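The Gripper Salesman Always Brings His Own Box

Last updated: Oct 28, 2023

Anyone who has bought automation equipment knows the demonstration. A folding table, a clean arm, a stack of identical cartons. The gripper closes, the carton rises, the carton lands where it should, and someone from sales looks at you as if he had just delivered a baby. Then you order the thing, it arrives, and you hand it a tube of ointment.

Lotte Smits has stopped going to demonstrations. She runs picking trials for Rumden, a contract packer that fills mixed orders for small pharmacies, and her job this fall was to decide between two pairs of fingers for the company's next sorting cell. One came from Triklow, which sells a soft pad it calls "universal." The other was a stiff, tapered pair from Dumetti, with a much duller brochure. Both went on the same arms, under the same controller, and both were asked to do the same boring work: pick up small packaged goods and put them in a basket.

I spent 2 days watching, and I went in doubting the whole exercise. Vendors love a comparison they have had a hand in, and Triklow had offered to send an engineer to "optimize" the settings. Smits turned him down. I liked her better for it.

The universal pad did well on anything with a flat side and some backbone. It did badly on thin things, and thin things are most of what a pharmacy sells. A soft finger needs room to get around an object, and a small tube on a flat surface doesn't offer much. Triklow's manual suggests presenting such items "in a raised orientation." By whom, it doesn't say. 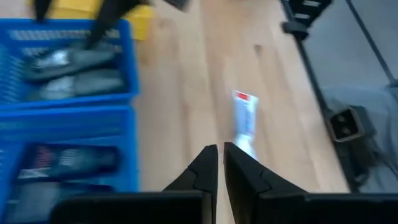 Dumetti's narrow tips get in closer, and that is the whole of their charm. They also punish any error in height. Come in a hair too low and they drag on the wood; a hair too high and they pinch air. Geert Geerts, who tunes the controller, spent most of the first morning on that one number and was in no mood to discuss the future of robotics.

"People ask me which gripper is smarter," he told me. "It's two pieces of plastic. Ask me about the camera."

So I asked. The wrist camera rides along with the hand, so it gets its best look at an object early in the approach, and a worse one when the arm hurries. Slow the arm down and the view improves, but the pick rate sinks to something a bored teenager could beat. Geerts tried 4 speeds and settled on the second slowest. Nambiar, the firm that supplied the controller software, quotes its figures at the fastest.

Those figures deserve a closer look than they usually get. Nambiar's literature claims 100 percent success on "supported items." I asked Smits which items were supported. She had asked too, and was still waiting for the list. At Rumden a pick counts only if the item ends up in the right basket without a dent, and a second try is scored as a failure. Under that rule everybody's numbers come down, and I have yet to see a brochure that uses it.

Smits leans toward the stiff fingers, with a soft sleeve she can add for cartons. She won't sign until the trial has run another 5 weeks with whatever stock happens to come through the door, crushed corners included. Triklow has asked for a rematch, and wants to know if it may choose the products.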